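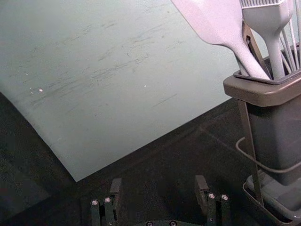
According to Mireille Fleury, one afternoon at the bench settled more than a year of written reports, and she would like the next demonstration to run longer. Her remark closed the open day held by Wostness at its Bragança laboratory on March 4, 2020, where guests saw the company's household manipulation program at work for the first time.

Wostness received 347 visitors during the day, among them teachers, appliance makers and residents of the district. Sessions began every half hour in the kitchen bay. Groups were kept small so that questions could be put directly to the engineering staff. 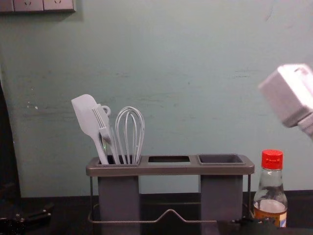
The Pleveo program studies how robot arms can work in kitchens that have not been rebuilt to suit them. Its engineers use ordinary household goods and leave them in ordinary arrangements. A clear glass bottle with a red screw cap may stand right beside a holder with a whisk and a spatula in it, and the gripper has to be guided through the space above them. Thin wire, clear glass and pale silicone are treated as separate problems, and results are logged for each. Since January the team has recorded 1122 trials under this method.

Qistina Raju, director of the program, thanked the guests for their patience during pauses between sessions. "We chose to show the work at its normal pace," she said. "Visitors saw the same procedures our staff follow on any other working day, including the resets."
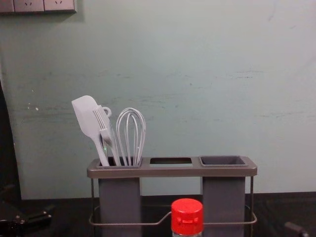
The same procedures will apply at the Sivon site, where Wostness plans to open a second kitchen bay with 8 workstations. Staff from Bragança will train the operators there, and the trial records of both sites will be kept in one common format.

Schools and professional associations wishing to attend a future demonstration may apply in writing to the Wostness visitor office. Applications should state the size of the group and any access needs. Admission is free of charge.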